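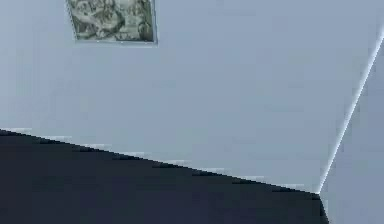 Back corner of the Thibodeaux room pack, rendered with the dark floor and the hanging picture turned on.

Thibodeaux Room Pack for the Uvik Bench Arm

5 min read
23 shares | 2 comments

Hi, and welcome to the page for the thing I've spent far too many evenings on. The Thibodeaux pack is a simulated room for people who are building a Uvik arm at home or in a shared shop and want somewhere to run it before the real one is bolted down. I made it for my own build at the Kokenitz workshop, then Llinos Lougher asked for a copy, then the people at the next bench wanted it too, so now it has a page and a download and a version number like a proper product.

If you haven't met the Uvik, it's a small tabletop arm you put together from printed parts and hobby servos. It's a great kit! It's also a kit that will cheerfully smack itself in the elbow if you get a joint limit wrong, and mine did that enough times that I started testing every new motion on the computer first. The Tusura viewer does the simulating. My pack gives it a room to do it in.

What's in it

You get the room shell (walls, floor, the light strip where the walls meet), one framed picture, a plain bench you can switch on or off, and a mount point with the Uvik's base holes already lined up. The arm itself isn't in the download. You load your own from the Uvik folder, because everybody's build is a little different by the time they've finished swapping servos, and a stock model would only lie to you.

The walls are a pale blue-gray and the floor is a navy so dark it's nearly black. I went back and forth on that for ages. My first version had a light floor, very pretty, and the color tracking in my camera script hated it, since my arm's printed parts are off-white and they'd just melt into the background. Dark floor, light walls, problem gone. If your parts are black you'll want to flip it, and the setting for that is called floor_tone in the room file.

The picture on the wall is the part people ask me about most. It's a muddle of gray-greens and olive in a thin pale silver frame, and at render size you can't make out what it's of. I like it that way. A completely blank wall gives a camera nothing to hold on to, and my position estimate used to wander off whenever the arm swung toward the back of the room. One busy patch up high was enough to steady it on my setup. You can drop in your own image if you'd like something nicer to look at (Llinos has a goat).

Getting it running

Unzip it into the rooms folder inside Tusura, restart the viewer, and pick Thibodeaux from the list. The camera starts pointed at the corner. Drag it around until you're happy, then hit save view, or it'll go back to the corner next time and you'll be annoyed with me.

Turn the bench on before you load the arm. If you load the arm first it attaches to the floor, and then the bench appears around it, and the physics gets very excited. I've had a gripper end up on the far side of a wall this way. Reset clears it.

After that, set your bench size. Mine is 600 mm deep because that's what we have at Kokenitz, and 600 is what the file ships with. Lucinda Benavides runs hers on a shelf that's only 500 mm deep, and she found that the arm's resting pose hangs over the front edge at that size, so I added her tucked pose as an option. Thank you Lucinda! It's called rest_short.

Things I know are rough

The line where the floor meets the back wall comes out jagged. You get little stair steps of pale gray all along the base of the wall, brighter in some spots than others. It's the baseboard strip, which is very thin, and the viewer's fast mode doesn't smooth it. Switching to the slow render should help, though I haven't tested that on anything except my own laptop. It doesn't touch the physics at all, so I mostly leave it alone.

There are no shadows in fast mode either. The picture doesn't throw one on the wall and your arm won't throw one on the bench. If your camera script uses shadows to guess height, this isn't the room for you yet.

And the walls are just walls. No windows, no outlets, no shelf to knock things off. I started modeling the real workshop, pegboard and all, and gave up somewhere around the clamps. Most of what I test is reach and joint limits anyway, and for that the clutter was slowing my laptop down for no benefit.

What you'll need

The Tusura viewer, any recent build. A Uvik model file with your own joint limits filled in. A laptop that isn't ancient. Mine is pretty old and it copes fine as long as I close the browser.

The pack is free for home and shared shop use. If you sell kits and want to bundle it, write to me first and we'll sort something out, I'm not scary.

Latest update, November 2024

Fixed the mount point, which was 2 mm too far left. That was my fault, I measured from the wrong side of the base plate and then trusted it for months. If you tuned your pick positions against the old file, nudge them over and run one slow pass before you let the real arm try it. Also fixed: the frame no longer vanishes when you change the wall color.

Next I'd like to get a second light in, and maybe a version of the room with a proper doorway for the folks putting their Uvik on a rolling cart. No promises on when.

2 comments

Related items
Uvik wrist bracket, stiff version
Cable clips for the Uvik forearm
Tusura joint limit checker
Kokenitz bench plate drilling template
Rolling cart base for small arms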